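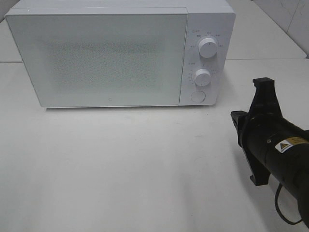

What is happening to the Gastgate car park?

It is being dug up and turned into a public square with trees, seating and a rain garden, and the work is due to take up to two years.

I get asked this most weeks because I live on the corner opposite and people see me looking through the fence. I've been putting off writing it all down, but the hoardings have now gone up along the whole of the Tarker Street side and the notices tied to them are hard to read once they have been rained on. So this is what I know so far, from the planning drawings, the two drop-in sessions at the library and my own window.

Posted 8/11/26

What was there before

The car park had 174 spaces and was laid out after the old covered market came down. Before the market it was a timber yard, and before that I think it was gardens belonging to the houses on Gastgate itself. The 3,747 square metre site slopes down from the north end to Tarker Street, and most of us only noticed the slope when it rained, because all the water ended up by the ticket machine.

I didn't hate it. It was useful, it was lit at night and you could cut across it to get to the chemist. But on most mornings the top end was empty, and the surface had been patched so often that pushing anything with small wheels over it was a chore. The planters put in along the edge had one shrub each and a lot of crisp packets.

The plan

The design is by a landscape practice called Costum. Their first scheme had a big stone fountain in the middle, which went down badly at the first drop-in, mainly with people who remember the last fountain in town and how often it was switched off. The second scheme dropped it and spent the space on planting, and that is the one being built.

The middle of the square stays open and paved, big enough for the market stalls to come back if anyone wants to run them. Round it there are three planted areas of different sizes. The one at the bottom, by Tarker Street, is the rain garden. The ground there will be dug out into a shallow dip and filled with a free-draining mix, and channels in the paving will lead the water down to it. I asked what would happen in a really heavy storm and was told there is an overflow into the existing drain. I also asked who clears the overflow when it fills up with leaves, and the answer to that was less clear.

The paving is reclaimed setts at the edges and new sandstone across the middle. The setts are the old market ones, which have been sitting in a depot all these years. There won't be enough of them to go all the way round, so the strip behind the bank will be done in something else. On the drawing it is coloured grey and labelled "to be confirmed".

The trees

There are field maples along the north side, birches in the middle beds and alders down by the rain garden, where they won't mind having their feet wet. The lime tree by the old exit is being kept. It has a fence of its own and a sign telling the diggers to stay away from the roots. I was pleased about that, although I used to curse it every summer when I parked underneath it.

The maples will go in as fairly large trees with guy wires under the soil. I would have gone for smaller ones, having watched what happened to the big plane trees planted outside the station, half of which sulked for several years. A young tree costs less and tends to catch up. The reply I got was that people want some shade when the square opens, and I can see that too.

The underplanting list is long. I copied down what I could: ferns and wood rush for the shady side, geraniums, persicaria, a couple of sedges, iris in the dip, and a good many bulbs. There is no lawn anywhere, which upset one man at the library a great deal. I think it is right for a place this size that will be walked over all day. Grass there would be mud by March. 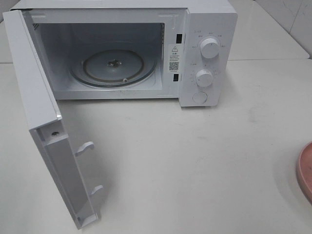
Seats

The seating is the part I've changed my mind about. The drawings show a long curved bench called a Mösli, which is a timber top on a precast base, running along the back of the middle bed. When I first saw it I thought it would be like the concrete slabs outside the leisure centre, where you sit down once in winter and never again.

They brought a short length of it to the second drop-in so that people could try it. The timber is thick and slightly dished, and parts of it have a back and armrests. My mother would be able to get up from it without help, which she can't do from most of the benches in town. I would still like more of the sections with backs. On the drawing most of the curve is without, and the ones with backs are grouped at one end, facing the side wall of the bank. I put that on my comment form and I hope other people did.

There are also some single seats under the lime, spaced so you can sit alone without looking as if you are waiting for somebody.

Getting in and out

The short cut to the chemist stays, in a slightly different place. The two entrances used by cars are both being narrowed and will have posts across them that can be taken out for deliveries. The steps at the north end are being replaced by a ramp that doubles back once. It is longer to walk, and I expect people will wear a path straight down the bank next to it, as people do. I suggested putting a few steps in there as well as the ramp. The drawings were reissued after that with steps on them, though I doubt it was only because of me.

During the works you have to go round by Tarker Street. The temporary pavement is on the road side of the hoarding and it is narrow at the postbox. If you have a double buggy, cross over before you get to it.

Parking

I know this is what most people are really asking about. There will be disabled bays on Tarker Street, in front of the shoe repair shop, and a loading bay that turns into a taxi rank in the evening. Everybody else is expected to use the multi-storey behind the cinema, which has space but is a longer walk and smells the way multi-storeys smell. The two hours free that we used to get at Gastgate will apply there instead. I haven't seen that confirmed on the signs yet, so check before you leave the car.

The shopkeepers I've spoken to are split. The café is looking forward to having tables outside. The hardware shop is worried, and I think with some reason, because hardly anybody carries a bag of cement across town. They have asked for a short-stay space at the side and have been told it will be looked at.

Where it has got to

The tarmac is off the lower half. Under it was a layer of brick rubble and then a stretch of the old market floor, with the drain covers still in it. The diggers stopped while it was recorded and they have now started again. The noise begins at eight and they do stop for lunch at the time they said they would. The dust was bad during the dry spell and I've given up on cleaning the front windows until it is finished.

Next on the programme board is drainage, then the tree pits, with planting to follow once the ground is ready. The trees are being supplied bare-root or rootballed as far as I can tell, so they need to go in while they are dormant, and if the drainage runs late the whole lot could be held over to the following winter. I'll put up another post when the pits are dug. The revised drawings are in a blue folder at the library, on the shelf behind the enquiry desk, and you have to ask for them.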